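**Trirkine opens household goods repair and reuse room**

FOR RELEASE 06/06/2026

Trirkine, the household reuse shop run by Gekusix, has opened a sorting room where residents can drop off kitchen fabrics, trays and small storage pieces they no longer need. Items are checked, cleaned and put back on the shelf at a low price.

The room has been taking goods since January. In that time it has handled over 700 items, most of them table linens and plastic kitchenware. 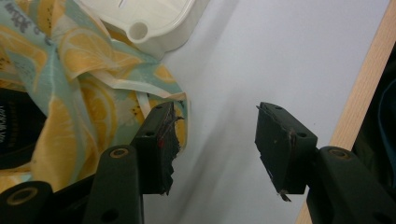
*Page last changed: 06/06/2026, 30 minutes after first posting*

Fabric makes up the largest share of what comes in. Prints with fruit are popular with buyers, and a piece with yellow lemon slices on a pale green background is typical of what the shop likes to receive. Cloth can arrive crumpled. Staff shake it out, look for stains and thin spots, and press it before pricing.

"People hold on to a tablecloth for years because they don't know where to take it," said Lenuța Surdu, who manages the shop. "We would like them to bring it in. It doesn't have to be ironed - we do that here."

Plastic trays and stacking shelves are the second main group. Each one is set on a white table and checked for cracks, mostly at the corners, where the strain falls when a shelf is loaded. Pieces with missing legs are kept for 30 days in case a match turns up.

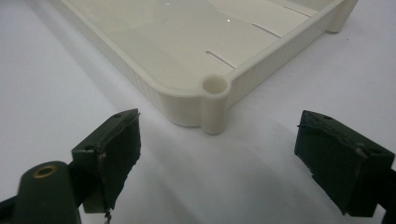
*Cream-colored plastic tray with a slotted floor and a round opening at the corner.*

"The corners tell you most of what you need to know," said Costel Ciobanu, who checks the plastic goods. "After that it's soap and water."

Residents may bring up to three bags per visit. The shop can't accept glass, electrical goods or anything with mold. Drop-off is at the side door of the Tekin building, and no appointment is needed.

Questions about large donations should go to Florin Tănase at the Gekusix office.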